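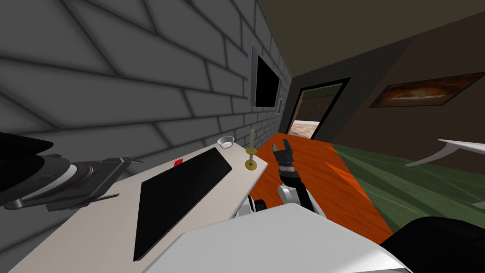 Head view, arm out past the desk, gripper open. Simulated room.

This site uses cookies to keep you signed in. Accept | Manage

Draft rules for sim teleop sessions, comments wanted
14 replies | 3 shares

tevari_dk
Sep 22, 2022
I'm writing up house rules for people who drive the two-arm robot in our simulated rooms. We have 13 operators now and they all do it a bit differently. Draft so far:

1. Gripper fully open before you leave the start pose.
2. Look at the whole desk before the first move. Small items like the red block or the bowl are easy to lose behind an arm.
3. No base motion while an arm is reaching over furniture.
4. If you bump a wall or a fixture, stop and mark the episode. Don't delete it.
5. Same speed cap as the real robot.

What did I miss?

alar_bench
Rule 3 is too strict. On long desks you have to creep the base or you never reach the far end. We allow it at a slow crawl with the elbow tucked.

tevari_dk
We tried that in July. Of 117 episodes we threw out, most had base motion with the arm extended. I'd keep the ban for new people and loosen it later.

gripnotes
Rule 5 is the one I'd argue with. It's a simulator. Nothing breaks. Let people drive fast and slow the playback down afterward.

Takumi Ebihara
Slowing the playback doesn't give you the same motion. People overshoot and correct when they drive fast, and the corrections stay in the data. Keep the cap.

gripnotes
Fair on overshoot. I still think you lose a lot of operator hours to it.

tevari_dk
Adding a rule 6 about the wrist view. Check it before you close the fingers, every time. From the head view an open gripper can look lined up when it's well off to one side. In the wrist view you get both fingers and the space between them, and you can tell if there's anything there to grab.

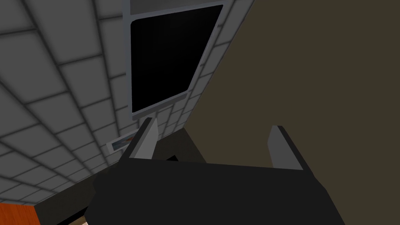

Doğukan Eren says rule 6 should also cover releasing. His operators check the wrist view going in and then forget it on the way out, so they drag the object when they back off. He wants a pause at both ends, and he wants it written down as a pause with a length, because "check" means something different to everybody.

alar_bench
Agree with the pause. 2 seconds is plenty.

cillo_user
2 seconds at each end is a lot of dead frames. We trim idle time automatically and it would cut those right out. Make it a button press. Then you have a timestamp and you don't care how long they looked.

tevari_dk
I like the button better. It goes in the log and I don't have to trust anyone's counting. Doğukan, would that work for you?

Doğukan Eren
Yes, if it's the same button for both.

gripnotes
What about walls? Rule 4 says mark it, but who decides what counts as a bump? Our contact log fires on almost nothing.

tevari_dk
Operator marks what they notice, the log catches the rest, and a reviewer looks at any episode where the two don't match. I'll put that in the next draft, along with the button. Rule 3 stays as is for now.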